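About Me and the Studio

Hi! I'm Mackenzie Beaulieu, and I teach piano and a little bit of accordion out of the front room of my house in Clistport. If you found this page you're probably hunting for lessons, for yourself or for a kid, so let me tell you who you'd be getting.

I grew up over in Jesthorpe in a house with an upright that had two dead keys, both of them Ds. My aunt played for weddings and she taught me the way she'd been taught, which was hymns first and scales as punishment. I hated scales until I was in high school and got asked to play for the spring musical, and then suddenly I needed them very badly and had to cram (I don't recommend it). After school I studied piano performance, moved around a bit, and played keyboards in a dance band called Flulano for longer than any of us planned. We did weddings, boat clubs, one rodeo. I can still play most of those songs in any key you like, because our singer changed her mind a lot.

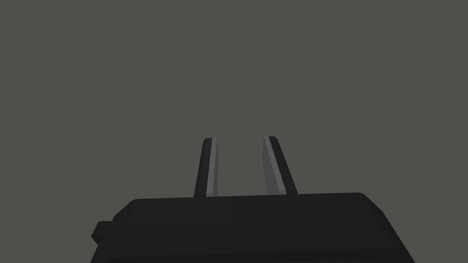 I started teaching on the side during the band years, with a couple of students at the Vachon music store downtown, back in the little room behind the sheet music. When the store closed that room I took my students home with me, and I've been teaching there ever since. The piano is a six-foot grand I bought used and am still very much in love with. There's a digital piano too, for duets and for anybody who wants to try headphones.

I teach ages six and up, and quite a few of my students are adults. My oldest beginner started at 60 and now plays ragtime faster than I think is wise! You don't need to read music when you start, but I do teach everyone to read. We also do a good amount of playing by ear, and I'll help you learn the song you came in wanting to learn, even if it's the one everybody wants to learn.

Lessons are 50 minutes, which leaves me 10 to say hi to the next family and find my pencil. Kids under eight usually do a half lesson. Please have something to practice on at home. A decent keyboard with weighted keys is fine for the first year or so, and I'm happy to look at a listing before you buy it.

We have a recital every March in my living room, with folding chairs and too many lemon bars. Playing in it is optional. Adults tend to say no the first year and yes the second.

I'm also available for accompanying, auditions, and church services when your regular person is away. Send me the music as early as you can, please, and tell me if there are cuts.

To set up a trial lesson, use the form on the contact page or leave a message at the studio. I teach most afternoons so it may be evening before I call you back. Street parking is fine, side door, mind the step.

Page updated 20 Aug 2022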